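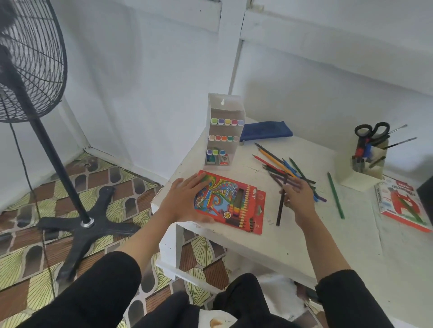
Mixed pencil and pen heap on a small desk: sort by type or by color?

Cloltero Forums > Desks and Stationery > Storage
634 views

zinhle_xaba
Looking for a second opinion on sort order before I label anything.

The desk is a white wooden one in the corner of a paneled room. It is shared, so whatever system goes on it has to survive being used by someone who didn't design it. The stock is mixed: colored pencils, pens, markers, a couple of thin brushes, plus the small parts (sharpener, erasers, leads). Available storage:

– white tiered stand, markers in it already, caps up
– white desk caddy, currently scissors, brushes, pens and markers
– the red box the colored pencils came in, marked 18
– zippered pouch, flat
– clear plastic drawer organizer

My plan is to empty everything onto the desktop and sort by color across all types, so that a red pencil and a red marker end up in the same compartment. Retrieval is by color in practice. The objection I can see is that lengths differ and the drawers are short.

Tshepo_B
Type first. Color is a secondary key. Pencils and markers differ in diameter, so a mixed compartment packs badly and the thin items drop to the bottom. You will be digging for the pencils every time.

Also, the box marked 18 is already a fitted container. Use it for the pencils that came in it and you have removed the largest group from the problem.

szab_olah
Disagree with Tshepo on the box. Boxes like that are made for shipping. The flap goes first, then the pencils slide out when the box is picked up by the wrong end. I went through 2 of them before moving mine to a tray.

On sort order I agree, type first. But pull out anything that isn't a stick before you start. Small parts under a pile get swept into whatever group is next to them.

zinhle_xaba
Noted. I have started with everything in one heap. Small parts are mixed in with it, which supports Szabolcs. 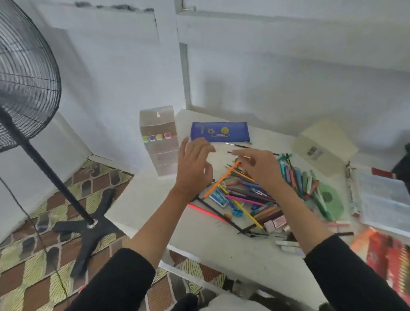 Middle stage: pencils, pens and small parts still together, clear drawers at left.

Observations so far. Pencils can be pulled one at a time from the top without disturbing much. The pens and markers on the right lie more or less parallel, so they can be lifted as a bundle. The eraser is toward the bottom right of the heap and the small sharpener is near the middle, and I would have missed them in a fast pass. The little blue and white box printed 10 stays closed and gets handled as one part.

Open question: do the leads go with pencils or with consumables?

Tshepo_B
Consumables. Leads, erasers, sharpener, one drawer. The sharpener is used on the pencils but it is stored like an eraser.

p_sithole
I'd put the sharpener with the pencils. It is only ever needed when a pencil is in your hand. Storing by shape is fine for a warehouse. This is a desk.

Tshepo_B
It is a loose object in a container full of points. It ends up at the bottom with shavings in it.

p_sithole
Empty it first. Mine has sat in the pencil tray since February with no trouble.

szab_olah
Both work. Pick one and label it, it's a shared desk.

What is going on the stand? If it is the kind with the keyhole-shaped hanging slot it could go on the wall and free up some surface.

zinhle_xaba
Considered, and rejected for now. The walls are painted wood panels with recessed sections, and one upper panel still has old tape marks on it. I am not adding a screw hole to that. The stand stays toward the back edge of the desk, where it can be reached without moving the caddy.
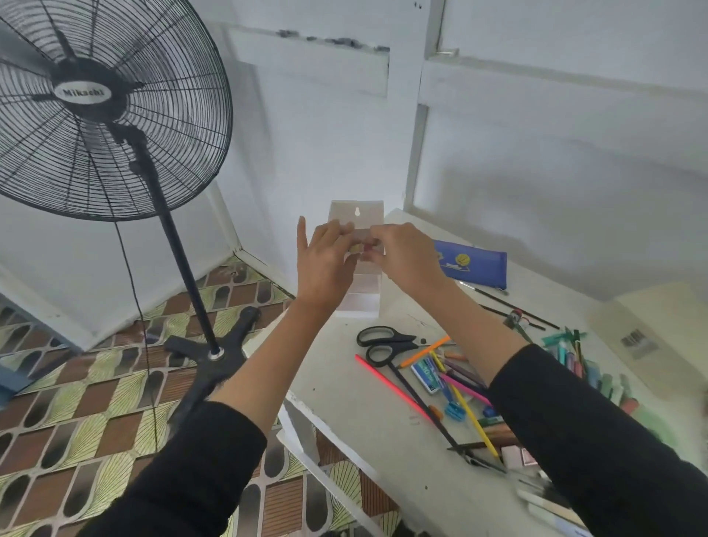 I still want the tiers labeled. The upper part of the stand around the slot is plain, so a card can go there without covering any marker caps. I have a Pristden label strip on order but plain card is adequate until then. Marker tiers would be graded light to dark, left to right, top down.

The floor to the left of the desk is taken by a pedestal fan, so a rolling cart is not an option on that side. Please don't suggest one.

vgumede
I was going to suggest one.

Two points instead. First, check the height of the label card against the tallest marker in the top tier. If the card hangs lower than the cap, it gets knocked every time a marker goes back. Second, adhesive. Removable putty lifts paint on old panels but holds well on smooth plastic. Test the back of the stand before the front if you don't know what it's made of.

Petronella is right about the sharpener, by the way.

Tshepo_B
Outvoted. I maintain the position.

Zinhle, one more on the pouch. Don't use it for overflow. A flat pouch has no internal order and becomes the place where duplicates collect. Assign it a single type or leave it empty.

zinhle_xaba
Agreed on the pouch. It will take the brushes, provided they fit lengthwise. If they don't, they go back in the caddy with the scissors.

Revised order, for anyone searching later:

1. Small parts out first, into one drawer. Sharpener excepted, it goes with the pencils.
2. Pens and markers lifted as bundles and split by type.
3. Colored pencils last, points one way, by color within the group.
4. Label after a trial period of 15 days, once it is clear what gets put back in the wrong place.

Pencils go in the box for the trial. Szabolcs, if the flap fails I will report it.

szab_olah
It will fail. What are you doing with the pencils that are too short to stay put in the box? The Drasthorpe trays have a divider for stubs, but I don't know if one fits that drawer unit.

zinhle_xaba
Front compartment of the top drawer, if the internal width allows. I'll measure it tonight and post the number.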